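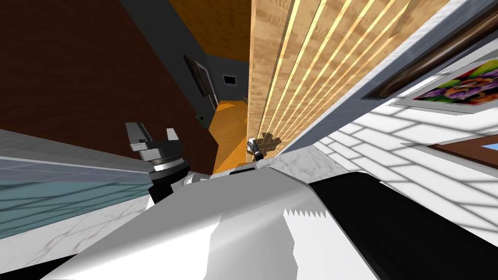
Parking spaces are the one part of a street that changes use every hour, Aurelia Ciobanu told the Flenbridge planning office, and street furniture should be able to do the same.

2018-06-17
By Ecaterina Nistor

FLENBRIDGE. Design studio Ruswood will install a set of modular seats along the Crăciun Street bus corridor in September. The system, named Trilel, converts existing bike racks and railings into benches, reading desks and chess tables. No drilling or foundation work is required.

The first phase covers 50 units at four bus stops. Each unit consists of a steel clamp, a folding seat and a locking pin. Two people can mount one unit in five minutes. The clamp is lined with rubber to protect the paint on public railings, and the seat folds flat when not in use so that the sidewalk stays clear for wheelchairs and strollers.

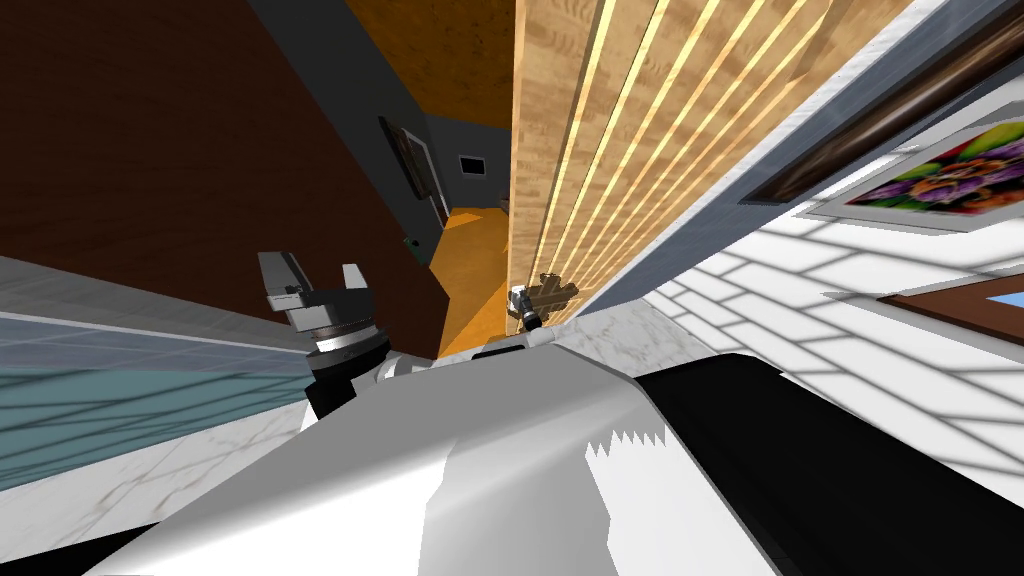

Seats are supplied in yellow and dark green. Units at stops with a shelter face the street; those without one face the building line. Damaged parts can be exchanged individually, and spare pins will be stored at the bus depot.

"We took the dimensions from the railings already in place and worked outward from there," said Darius Cozma, lead designer at Ruswood.

The units will remain in place through the winter. Requests for drawings should be addressed to Mircea Radu at the Ruswood press desk.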